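When the Arms Drop the Stack: Tracking Down a Slipping Grip on a Paper-Filing Cell

If you run a two-arm bench cell for office-type jobs, sooner or later you're going to walk in and find the papers in the wrong place and both arms sitting there as if all is well. It happened to us at Pasto one February morning, on the filing job we call Rendness (lift the stack, carry it over, set it in the open folder), and it took us a good deal longer to sort out than it should have. I'm writing the whole thing up so you can skip our wrong turns, or at least take them faster than we did!

The short version is that the arms were letting go of the stack partway across, and the log was calling every one of those runs a success. So there were two faults, really, one in the grip and one in the reporting, and they hid each other beautifully. Out of 200 overnight runs the log showed 13 failures. When we went through the recordings, there were plenty more where the sheets had slid out and the arms had simply carried on and closed on air. 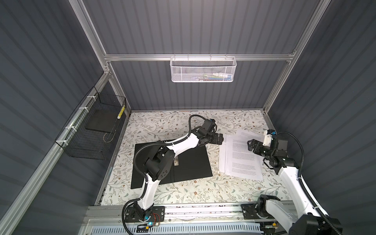 5 min read

Before you touch anything

Stop the program, and then stop the arms properly. A paused program is still a live program, and with two arms reaching in from opposite sides it's very easy to be watching one while the other one wakes up. We use the stop button first and the supply switch second, and whoever is going to put a hand in the cell keeps the switch key in their pocket. Support the upper links while you cut power if your arms sag without it. Mine do, and I've had a knuckle between a gripper and a table, so please take my word for it.

While everything is still where it fell, take a few pictures. I know the temptation is to tidy up the papers and press start again to see if it happens twice (I've done it more times than I'd like to admit), but the way the sheets are lying is most of your evidence. A stack that has slid as one block tells you something different from a stack that has fanned out. Ours had fanned, with the bottom sheets hanging back and the top ones pulled forward, and that's what you get when the fingers have hold of the outside sheets and the middle ones are only along for the ride.

Step 1: Check the fingers

With the power off, wipe both finger faces with a barely damp lint-free cloth and look at what comes away. Paper dust is sneaky stuff. It's so pale and fine that you don't see it building up, and a finger that would hold a sheet all day when clean will let it creep once it's coated. Our cloth came away gray.

Then look along the edge of each finger for wear. If the face is polished in one spot and rough everywhere else, the fingers aren't meeting squarely and you'll want to loosen the finger screws, close the gripper on a flat shim, and tighten them again with the shim still in place. Go easy on those screws. Snug is plenty.

Step 2: Check what the closing force is set to

Here I have to own up. The closing force had been turned down a few weeks before, by me, for a job with thin card that kept getting creased, and I never put it back. If you take only one habit from this page, let it be a strip of tape on the controller with the present setting and the reason for it written on it. Ankit Ahuja, my bench partner, started doing this the very same afternoon and the tape is still there.

Bring the force up one notch at a time, and after each notch have the arm grip the stack and hold it still while you tug gently on the middle sheets with a pair of long tweezers. Keep your fingers out of it. When the middle sheets stop moving, go up one more notch and leave it.

Step 3: Check the drop-off point

Once the grip is sorted, move on to the folder. It needs to be open all the way and lying flat, and it needs to be where the program believes it is. A clip mechanism is a hard lump of metal in the middle of an otherwise flat target, and if the folder has crept over even a little, a lowering finger can come down right on it. I jog the arm over slowly, by hand control, at the lowest speed, and stop well short to compare the finger with the clip on the wrist view.
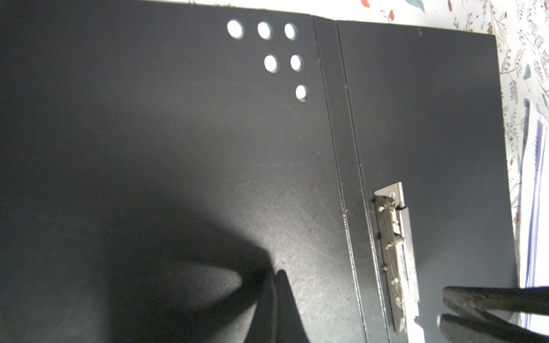
Filed under: Troubleshooting

Do the same check from the second arm, too. We skipped that the first time around and were very pleased with ourselves for ten minutes, until the other gripper came in low.

If your folder wanders, fix it down. We tried removable putty (too lumpy), then double-sided tape (too good, it took the finish off the bench at our Sterkcombe site), and finally settled on small rubber dots under each cover, which come off cleanly and cost next to nothing.

Step 4: Make the log tell the truth

This was the part that really bothered me. The Tiwari script, which is what we call the old routine that steps both arms through the job, marked a run as good as soon as the grippers had opened over the folder. It never asked whether they'd been holding anything! A gripper closed on a stack stops at a wider opening than a gripper closed on nothing, so the fix was to read the finger position after closing, and again just before release.

Write down the reading with the stack in the grip and the reading with the fingers closed on nothing, and set your limit midway between them. A single sheet is so thin that the two readings may be nearly the same, in which case this test won't help you and you'll need to look at the camera instead. For a stack it works nicely. If either check fails, have both arms stop where they are and wait for a person.

Step 5: Run it slowly and watch

Put the stack back, square it up, and run the job at quarter speed with your hand on the stop button.
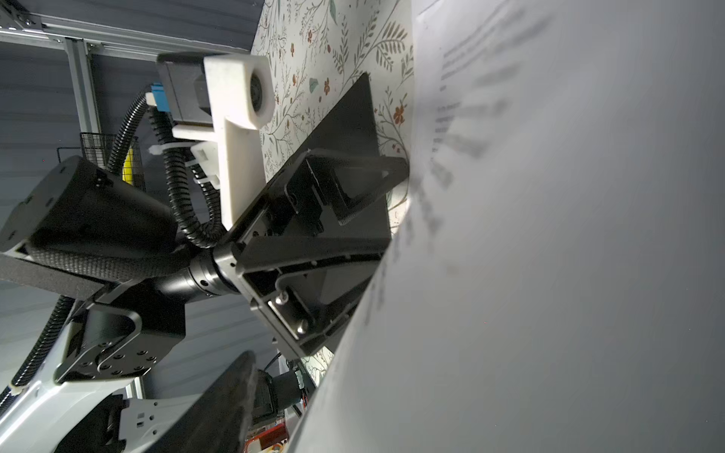 Watch the bend in the sheets more than the arms themselves. Some bend is fine, paper is paper, but if it keeps getting deeper while the arm is moving, the sheets are creeping and you want to go back to Step 1 and clean again before you blame anything else. Watch the cables as well. A loop of conduit that catches on something can tug a wrist just enough to spoil a grip, and you'd never find that in the settings.

Do 2 full runs slowly, then go up to half speed, and only go to full speed when you've had a good long stretch without a stop. We left ours at half speed for the rest of that week, and I didn't mind a bit.

A note on old records

Once the new check was in, we had to decide what to do about the runs already logged, all 1,336 of them. We ended up marking the whole lot as unchecked and going through the recordings over several rather dull afternoons with a pot of coffee. If you can't face that, at least mark them, so the next person to pull up the numbers knows which ones came before the fix. Ours carry the tag "pre-grip-check" in the notes column, and new runs get the finger readings saved alongside the result.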